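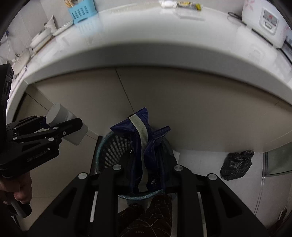
Figure 7. View from the right-hand gripper in a kitchen tidying episode. The blue packet is held over the waste basket while the second gripper has hold of a white bottle.

4.2 When does a hand let go?

We didn't plan to write a whole section on releasing things. Grasping gets all the attention, and our first version of Jillelero (the segmentation tool we run before policy training) treated a release as whatever happened when the jaws opened past a threshold. That worked fine on blocks. Then we pointed it at the kitchen set, and it fell over almost right away!

Figure 7 shows the kind of moment that gave us trouble. A crumpled packet folds and spreads between the jaws, so the jaw opening says very little about how firmly it's held. Our old threshold was tuned on rigid objects, and it would happily mark a "release" when the film had only shifted a bit. The second gripper makes it worse. It's holding a bottle in the same view, and the detector had a bad habit of handing the bottle's label to the wrong hand – I spent most of September chasing that one through the logs.

So we changed two things. First, each gripper now keeps its own object track, tied to the region between its own fingertips. Anything held by the other gripper is masked out before the track gets updated. Second, a release needs agreement between the jaw signal and the image: the jaws have to be opening, and the tracked patch has to move away from the fingertips in the next 7 frames. If only one of those is true, Jillelero marks the segment as "unsure" and sends it to Zimach, our review screen, where one of us picks the boundary by hand.

We ran both versions on 1,055 episodes and then hand-checked 200 of them. The false releases on soft packaging mostly went away, and the mixed-up hands nearly all did. What's left is glare. Shiny film changes its look so much when it turns that the tracker sometimes thinks it has lost the object, and we don't have a nice fix for that yet (we tried lowering the match score, and it started following the rim of the basket instead).

One more thing for anyone who wants to reuse this. The planner in Kosus expects a target for every release, and we give it the container under the packet, if the detector finds one. Baskets with open lattice sides were tricky – the floor showing through broke the mask into pieces, so we now fit an ellipse to the rim and ignore the walls completely.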